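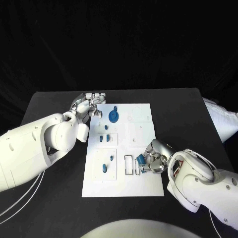

Goline Network Cost Model, desktop edition
By Shetty Regulatory Tools

Item: GL-426
Status: in stock, download link same day. Printed manual ships separately.

Price control modeling for electricity and gas distribution. Built for regulators, ministries, small utilities and the people who teach this stuff. One license, one workbook set, one manual. Runs offline.

What it does

Takes your asset register and opex history, gives you an allowed revenue path for the control period. Cost-plus, price cap, revenue cap, or a mix. Switch between them without retyping your inputs. Regulatory asset base rolls forward by itself once the opening value is in. Depreciation straight line or annuity, set per asset class.

Tariff side is simpler. Fixed charge, capacity charge, volume charge, up to 9 customer classes. Time-of-use bands are in but only three per day for now. More bands planned, no date.

What you get

Goline core workbook
Vustska benchmarking add-on (DEA and corrected OLS, both input oriented)
Sample data set for the Zakaren distribution area, 426 feeders, cleaned up
Manual, 200 pages, PDF plus one printed copy
Email support for one year, English or Italian

What you don't get: market design, wholesale price forecasting, transmission congestion. Wrong tool. Please ask before you order, we've had a few refunds over this.

Specs

Works on Windows 10, and on a Mac if you have a recent spreadsheet program
Memory: 8 GB is fine, 16 if you run the benchmarking with bootstrap on
Disk space: 660 MB
Macros must be allowed. Some ministries block them, talk to your IT desk first
Currency: any, one per workbook
Inflation index: paste your own series

About the method

The model was put together by Lino Donati, who taught network regulation to graduate students and then spent a long stretch working on tariff cases. The first version was a teaching sheet for his course. Course notes are still in the manual as Annex B, a bit dated on quality incentives but the worked examples hold up. His view on yardstick competition is in chapter 4, read it before you touch the Vustska settings. The defaults are cautious on purpose. Efficiency factor is shared half and half between firm and customers unless you change cell F12 on the Control sheet.

Licenses

Single user. Site license for agencies. Teaching license for universities, same files, roughly half price, needs a department address. Students can't buy direct, ask your instructor.

Upgrades from the old version are free untill December. Send your order number.

Known issues

Switching WACC from real to nominal mid-period breaks the roll-forward check. Switch back, hit recalc, switch again. Fix is coming.
Chart on the Summary sheet drops the last year if the control period is longer than five.
Comma decimals: set these before you open the file, not after.
Zakaren sample, feeder lengths are in km, the header says miles. Header is wrong.

Ordering

Card or bank transfer. Purchase orders OK for public bodies, allow extra time for those. Quote item GL-426 and say which license. Manual goes out by regular mail, tracking is extra.

Need a quote on letterhead? Put it in the notes box, we'll send one over befor you pay.

Page updated 19 October 2021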